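동아리 신입을 위한 옷걸이 데모 수집 안내 (핸드 그리퍼 두 개)

작성: 학생 로봇 동아리 Fulel, 조작 팀
최종 수정: 2024년 10월 29일

먼저 기대치부터 낮추고 시작합시다. 사람이 그리퍼를 손에 쥐고 옷걸이를 옮기는 동작을 많이 모으면 로봇이 알아서 따라 한다는 말을 신입 설명회에서 들었을 겁니다. 저희는 아직 그 말을 믿을 만한 결과를 본 적이 없습니다. 그래도 교내 대회 과제가 옷걸이 정리로 정해졌으니 데이터는 모아야 하고, 모을 거라면 나중에 버리지 않을 것으로 모아야 합니다.
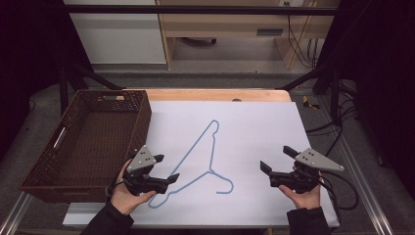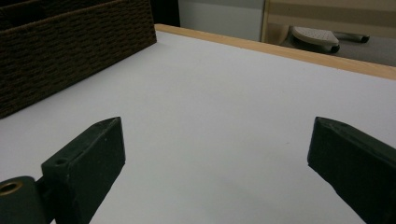 수집용 작업대. 첫 번째는 흰 판 위의 하늘색 옷걸이와 양손 그리퍼, 두 번째는 그리퍼 쪽에서 본 벌어진 턱과 갈색 바구니.

준비물

- 핸드 그리퍼 두 개 (좌우 한 쌍, 케이블 포함)
- 철사 옷걸이
- 갈색 엮은 바구니
- 흰 판
- 소매가 어두운 긴팔 옷. 밝은 소매는 흰 판과 섞여서 나중에 라벨 다는 사람이 고생합니다.

이 과제를 고른 이유에 대한 짧은 불평

옷걸이는 쉬워 보여서 뽑힌 물건입니다. 대회 규정집 초안을 쓴 Vudport 쪽 사람들이 직접 한 번이라도 해 봤는지 의심스럽습니다. 철사는 가늘고, 평평하게 누우면 턱이 들어갈 틈이 거의 없습니다. 손가락으로는 손톱을 밀어 넣으면 끝날 일이 그리퍼로는 바닥 긁기가 됩니다. 컵이나 블록으로 연습하고 오신 분들은 그 감각을 잊는 편이 낫습니다.

1단계. 작업대 정리

판 위에는 옷걸이 하나만 둡니다. 바구니는 판 왼쪽에 붙여 놓고, 한 세션이 끝날 때까지 옮기지 마세요. 지난 9월에 모은 자료는 세션 중간에 바구니 위치가 슬금슬금 바뀌어 있어서 절반을 다시 찍었습니다. 일부러 위치를 다양하게 하면 일반화에 좋다는 의견도 있는데, 그건 기록을 남기면서 바꿀 때 얘기입니다. 모르는 사이에 밀린 것은 다양성으로 안 칩니다.

케이블은 판 바깥으로 뺍니다. 손목 쪽으로 고리가 생기는 건 괜찮지만 판 위로 올라오면 옷걸이를 건드립니다. 양쪽 케이블을 당겨 보고 팔을 끝까지 뻗을 여유가 있는지 확인하세요.

2단계. 그리퍼 쥐기

손잡이를 아래에서 감싸 쥐고, 턱이 서로 마주 보게 합니다. 힘은 빼세요. 처음 오신 분들은 대개 너무 꽉 쥐고, 그러면 손이 떨리고, 떨림이 그대로 데이터에 들어갑니다. 후처리로 부드럽게 만들면 된다고들 하는데 저희가 Fujimoto 필터(작년 선배가 남긴 스크립트 이름입니다)를 돌려 봤더니 떨림과 함께 집는 순간의 미세한 동작까지 뭉개졌습니다. 손에서 해결하는 게 빠릅니다.

시작 자세는 판 앞쪽 가장자리 바로 위, 턱은 벌린 상태. 이 자세로 잠깐 멈춘 뒤에 녹화를 시작합니다.

3단계. 접근

- 왼쪽 그리퍼로 긴 철사 쪽을 맡습니다.
- 오른쪽 그리퍼는 어깨 끝, 말린 부분을 맡습니다.
- 둘 다 판에서 살짝 띄운 채 옆으로 들어갑니다.

위에서 내리꽂으면 턱 끝이 판에 부딪힙니다. 턱은 소모품이 맞지만 공짜는 아닙니다. 긁히고 모서리가 닳은 정도는 그냥 쓰고, 끝이 벌어져서 얇은 철사가 빠져나가기 시작하면 교체 신청을 하세요.

옷걸이가 놓인 방향이 매번 다르면 좌우 역할이 헷갈릴 수 있습니다. 그럴 때는 고리가 향한 쪽을 먼저 보고, 긴 철사에 가까운 손을 주 손으로 정합니다. 도중에 손을 바꾸지 마세요. 한 영상 안에서 역할이 바뀌면 그 영상은 제외합니다. 아깝다고 살려 두었다가 모델이 허공에서 양손을 번갈아 움찔거리는 꼴을 본 적이 있습니다.

4단계. 집기와 옮기기

철사를 문 다음에는 바로 들지 말고 아주 조금만 올려서 물렸는지 봅니다. 미끄러지면 다시 내려놓고 재시도해도 됩니다. 재시도는 두 번까지. 그 이상은 실패로 표시하고 새로 시작합니다.

바구니 위로 옮길 때는 고리가 테두리에 걸리기 쉽습니다. 엮은 바구니라 걸리면 잘 안 빠집니다. 고리 쪽을 먼저 넣으세요. 놓을 때는 턱을 천천히 벌리고, 다 벌어진 것을 확인한 다음 손을 뺍니다.

5단계. 저장과 기록

영상마다 성공, 실패, 제외 가운데 하나를 적습니다. 애매하면 실패입니다. 작년 기록에는 '거의 성공'이라는 칸이 있었는데 세어 보니 거의 700개가 그 칸에 들어가 있었고, 쓸 수 있는지 없는지는 결국 전부 다시 봐야 알 수 있었습니다. 그 칸은 없앴습니다.

다섯 개를 찍을 때마다 아무거나 하나를 골라 재생해 보세요. 손목 쪽 화면에서 턱 두 개가 다 보이는지, 초점이 맞는지가 중요합니다. 저장 폴더 이름은 공용 문서의 규칙을 따르고, 본인만 아는 약어는 쓰지 않습니다.

자주 나오는 질문

많이 찍으면 무조건 좋은가요?
저희 경험으로는 아닙니다. 지친 손으로 찍은 뒤쪽 영상을 빼고 학습시켰을 때가 더 나았던 적이 있습니다. 한 번뿐이라 증거라고 하기는 어렵습니다.

Sivulthorpe 팀은 자동으로 라벨을 단다던데요.
발표 자료에는 그렇게 나와 있습니다. 오류율이 적혀 있지 않아서 저희는 계속 손으로 답니다.

한 손으로 하면 안 되나요?
규정상 됩니다. 다만 이번 자료는 양손 기준으로 모으고 있으니 한 손 영상은 폴더를 따로 만들어 주세요.

배경에 책상이나 의자가 들어와도 되나요?
됩니다. 일부러 치우지 마세요. 대회장도 깨끗하지 않을 겁니다.

끝나고 나서

그리퍼는 턱을 벌린 상태로 보관함에 넣고, 케이블은 꺾지 말고 크게 감습니다. 옷걸이는 휘었으면 펴지 말고 따로 빼 두세요. 손으로 편 옷걸이는 판에 평평하게 눕지 않아서 다음 사람의 영상이 전부 이상해집니다. 이 안내에서 틀린 부분을 찾으면 공용 문서에 댓글로 남기되, 직접 해 본 결과를 같이 적어 주세요.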